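Otik Trasard Slit Spectrograph
Item no. 1686
$249.00
In stock. Ships in two business days.

The Trasard is a small slit spectrograph for amateur and classroom telescopes. It fits any focuser that takes a 1.25-inch nosepiece and records the spectra of bright stars, planets and the larger emission nebulae. With a 114 mm reflector and a cooled mono camera you can get the hydrogen lines in Vega or Sirius in a few seconds. Fainter targets need stacked exposures and a mount that tracks well.

The body opens with four screws. The grating sits in a cell on a dovetail and can be swapped for the high-dispersion grating, sold separately. Focus the collimator first, then the camera lens, and lock both rings before you take any calibration frames. If you change the grating, you will need to do both again.
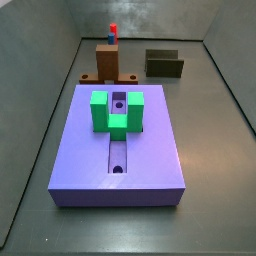 What's in the box

Trasard body with 300 lines/mm grating installed
Slit plate with three widths: 20, 35 and 50 microns
1.25-inch nosepiece
T-thread camera adapter
Two hex keys
Dust caps, front and back
Printed setup guide

A guide camera is not included. The guide port takes any camera with a C-thread, and the slit plate is mirrored so the star stays in view while you guide. A reducer in front of the slit is fine as long as the beam is no faster than f/5. Below that, light spills past the collimator and you lose signal.

Calibration

You need a lamp with known lines to turn pixels into wavelengths. We sell the Prustolen neon-argon lamp for this. It slides into the side port and draws its power from a 12 V supply. Take one lamp frame before the target and one after, with the telescope still pointed at the target. Flexure is small but it is there, mostly when the telescope swings past the meridian.

For flux work, also take a reference star of type A at close to the same altitude. The setup guide has a list of good ones for northern and southern skies.
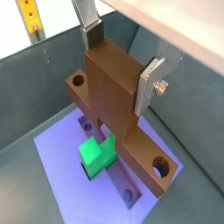
Brown cross-shaped block with a hole through each end of the bar.

Specifications

Wavelength range: 380 to 750 nm
Resolving power: 600 with the 20 micron slit
Input beam: f/5 or slower
Back focus: 55 mm from the T-thread
Body: black anodized aluminum
Operating temperature: 14 to 104 °F
Warranty: two years, parts and labor

Which slit to use

Start with the 35 micron slit. It suits most small telescopes under average seeing. The 20 micron slit gives the sharpest lines but throws away light when the air is unsteady, and guiding errors cost you more. The 50 micron slit is for nebulae and comets, where the object fills the slit anyway. 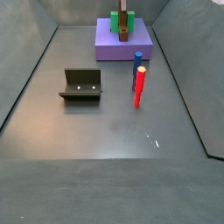
Change slits indoors if you can. The plate turns on a center pin and clicks at each position, but the retaining screw is small and easy to lose in grass.

Customer review

"Used mine on P Cygni through most of September. The line profile came out clearly on the first night. The focus rings are stiff when it is cold." Citlali Zavala

Related items

Prustolen neon-argon lamp
Serrano guide camera, C-thread
High-dispersion grating cell, 1200 lines/mm

Page updated 5 April 2025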